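Reading Buildings: an evening course in looking at ordinary architecture
Handout 3: Massing, base and top
Tutor: Zaid Semaan

What this session covers

In the first two sessions we looked at walls: brick bonds, stone coursing, render, and what can be learned from a blocked window. This week we step back across the road. The subject is massing, meaning the overall arrangement of the solid parts of a building before any detail is added. Leave doors, windows and gutters out of it for now. We want to know how many main parts the building has, how tall each one is compared with the others, how they join, what they stand on and how they finish against the sky.

You will need a soft pencil and plain paper. Squared paper is allowed but most people end up following the squares.

Terms used in this handout

Mass: one simple solid part of a building. A terraced house is often a single mass. A parish church usually has several.
Main mass: the part that the others seem to belong to. It is normally the tallest or the longest.
Subsidiary mass: a smaller part joined to the main one, such as a porch, a stair turret, a vestry or a kitchen wing.
Plinth: the projecting part at the foot of a wall or of a whole building.
Platform: a raised level area on which one or more masses stand. A platform is wider than a plinth and you can often walk on it.
Cap: any distinct finishing piece on top of a mass. It may be flush with the walls, set back from them, or oversailing (sticking out beyond them).
Party line: the line on an elevation where two masses meet.

Learn plinth and cap properly. The rest you will pick up.

How masses are put together

There are three common ways of joining a tall mass and a low one.

First, the low mass is set against one side of the tall one. This is the usual form for engine houses, fire stations with a drill tower, and chapels with a schoolroom. The party line is vertical and runs from the ground to the roof of the lower part. On the side away from the lower part, the tall mass comes straight down to the ground, so from that side it looks taller than it does from the other.

Second, the tall mass rises out of the middle of the low one. Town halls with a central clock tower are like this. You cannot see where the tower meets the ground, and you have to judge its full height from the roof line upwards.

Third, the two stand apart with a link between them. The link may be a glazed passage, a covered way or only a wall. Students often draw the link too large. Measure it against your pencil.

Most of the buildings on our list are of the first type, so spend the most time on it. Put your main upright down first, then the base line, then the party line, and only then the height of the lower part. If the lower part comes out at exactly half the height of the upper one, check it again. The eye likes halves and will find them where there are none.

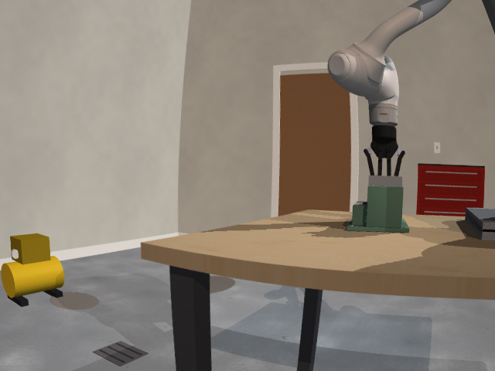
The base

A building that stands on its own platform reads as one thing even when its parts differ a good deal. The edge of the platform ties them together. Take the platform away and the low part begins to look like a later addition, whether it was or not.

Mallet Street Library is the case nearest to us. The book stack and the reading room were built in one campaign, of the same brick, but for many years the paving came right up to the walls and visitors took the reading room for an extension. When the paving was cut back and the old stone platform uncovered, the building looked whole again. The platform projects very little. It does not need to.

Compare the Multa warehouse on the canal side. It also has a tall part and a low part, but each has its own plinth, and the two plinths are at different levels. There is a break at the party line that you can put your hand into. In that case the low part is a later addition, and the foundations say so before the records do.

Points to note when drawing a base:

Does it run under every mass, or only the main one?
Does it project by the same amount on each side?
Is it level? On a sloping site the plinth may step, or it may simply grow deeper towards the bottom of the slope.
Is it the same material as the wall?

The top

A cap does several jobs. It keeps rain out of the head of the wall, it hides the edge of a flat roof, and it tells the eye that the building has stopped. The last of these is the one that concerns us.

A cap in a different colour or material from the wall shows up at a great distance. The water tower at Skatarholm has 627 courses of brick from plinth to cap, and hardly any visitor remembers the brickwork. They remember the pale band at the top. The architect knew this and kept the shaft quite plain. If you look at the slide again you will see that the cap is shallow, and that its strength comes from the change of tone.

A cap that is too deep makes a tall mass look squat. A cap that is too thin looks as though it has been forgotten. There is no fixed rule, though builders' manuals used to give one. What you should do in your notes is compare the depth of the cap with something else on the same building, such as the plinth or the height of one storey.

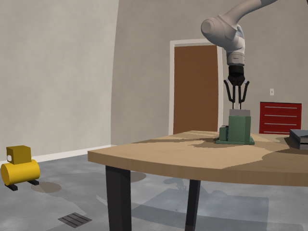 Fig. 2. Tall block with a grey cap, a shorter block on its left, and a thin base extending beyond both.

Please note whether the lower mass has a cap as well. Where only the tall part is capped, the difference in rank is made stronger. Where both are capped alike, the lower part is treated as an equal that happens to be shorter. The Preven almshouses are capped alike throughout, chapel included, and the effect is of a row of neighbours.

Shadow

Shadows are useful but they mislead. A deep shadow at the foot of a building can be mistaken for a plinth in a quick sketch, and a shadow falling across a lower roof can hide the party line completely. Two habits help. Draw the outline of the building before you put in any tone at all. And mark the direction of the light with a small arrow in the corner of the sheet, so that you know later what was stone and what was shade.

Those who went to Mallet Street in the first week will remember how the stack looked much wider at 4 pm than it had at noon. It was the shadow on the side wall running into the wall itself.

Exercise for next time

Choose one building from the list on the noticeboard, or another of your own choice with at least two masses of different height.

1. Stand far enough away to see the whole of it without moving your head. If you cannot, choose another building.

2. Make 5 outline sketches from the same spot. Allow three minutes for each and do not rub anything out. Draw masses only.

3. Walk round to the other side and make one more.

4. On the best of the sketches, label main mass, subsidiary mass, plinth or platform, and cap. If one of these is missing from the building, write "none" beside the place where it would be.

5. Write up to 60 words on how the parts are joined. Use the terms in this handout. Do not describe the windows.

Bring all the sketches, including the bad ones - we will pin them up together and the early ones are often more accurate than the neat ones.

Common mistakes from last September's group

Drawing the roof first and running out of paper at the bottom.
Making the low mass too wide. People walk through the low part, so they think of it as large.
Leaving out the base altogether, particularly where there was grass in front of it.
Putting a cap on every mass by habit.
Calling any tall mass a tower. It is a tower if its height is clearly greater than its width on every side. A tall narrow front with a long body behind it is a gable or a frontispiece, and we shall come to those in Handout 5.

Session 4 will be on roofs. Please return the loan copies of the brick handbook before then, as the Preven branch has asked for them.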